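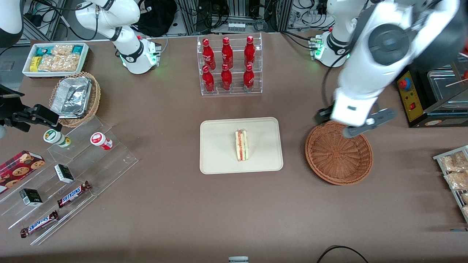
Zweiarmiges Kommissionieren von Snackbestellungen mit gelernten Greifstrategien

Projektbericht, Modul Robotik und Automatisierung
Bearbeitet von Nuanchan Onsri und Musa Shehu
Betreuung: Raymonde McKinnon
Abgabe: 21. Juni 2026

1 Aufgabenstellung

Im Projekt Trastard wird untersucht, ob eine aus Demonstrationen gelernte Strategie kurze Bestellungen an einer Snacktheke zusammenstellen kann. Eine Bestellung umfasst ein bis drei Artikel, die in einem runden Korb abzulegen sind. Der vorliegende Bericht behandelt ausschließlich die Teilaufgabe Sandwich: Aufnehmen des Dreiecks vom Tablett, Transport und Ablage im Korb. Das Objekt ist nachgiebig, der Schwerpunkt liegt außermittig, und die Folie reflektiert je nach Winkel stark.

2 Aufbau

Verwendet wird eine Zelle mit zwei Armen, die von der Rückseite her über den Tisch greifen. Eine feste Kamera erfasst den gesamten Arbeitsbereich, je eine weitere Kamera ist am Handgelenk montiert. Getränke, verpackte Backwaren und Riegel bleiben während der Versuche auf dem Tisch, damit die Strategie nicht auf eine leere Umgebung angepasst wird. Die Korbposition wurde zwischen den Episoden von Hand verändert, die Position der Präsentationsmöbel nicht.

3 Datenerhebung

Aufgezeichnet wurden 1.521 Episoden per Teleoperation. Nach Durchsicht wurden 191 Episoden verworfen, überwiegend wegen verlorener Bilder einer Handgelenkkamera oder wegen Abbruchs durch die bedienende Person. Es verbleiben 1.330 Episoden für Training und Validierung. Die Synchronisation der Kamerabilder mit den Gelenkwinkeln erfolgt über das Werkzeug Tornivix; die zugehörigen Skripte stammen von Helge Eklund und wurden nur in der Zeitstempelprüfung angepasst.

4 Verfahren

Die Strategie erhält die Bilder aller Kameras sowie die aktuellen Gelenkwinkel und gibt eine Folge von 10 Sollstellungen aus. Nach Ausführung der ersten Hälfte wird neu berechnet. Verglichen wurden zwei Varianten: Variante A nutzt nur die feste Kamera, Variante B zusätzlich die Handgelenkkameras. Netzgröße und Trainingsdauer sind identisch.

Als Erfolg gilt ein Versuch, wenn das Sandwich nach dem Öffnen des Greifers vollständig innerhalb des Korbrandes liegt. Die Orientierung wird nicht bewertet. Eine Ablage schräg zur Korbmitte, wie in der folgenden Aufnahme der Handgelenkkamera, erfüllt das Kriterium.

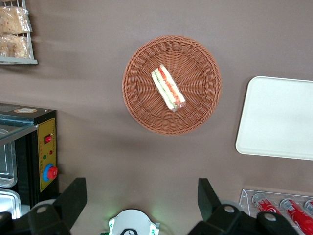

5 Ergebnisse

Je Variante wurden 99 Versuche durchgeführt. Variante A erreichte 61 Erfolge, Variante B 84. Der Unterschied entsteht fast vollständig in der Ablagephase. Bei Variante A wurde der Greifer häufig zu früh geöffnet, sodass das Sandwich auf dem Rand auflag. Bei Variante B überwiegen Fehler beim Aufnehmen: Der Greifer fasst nur die Folie, und das Objekt dreht sich beim Anheben.

6 Offene Punkte

Die Versuche fanden bei konstanter Beleuchtung statt. Der Einfluss von Tageslicht auf die Reflexionen der Folie ist nicht untersucht. Jad Najjar übernimmt die Auswertung der Greifkräfte; die Daten liegen vor, sind jedoch noch nicht gefiltert.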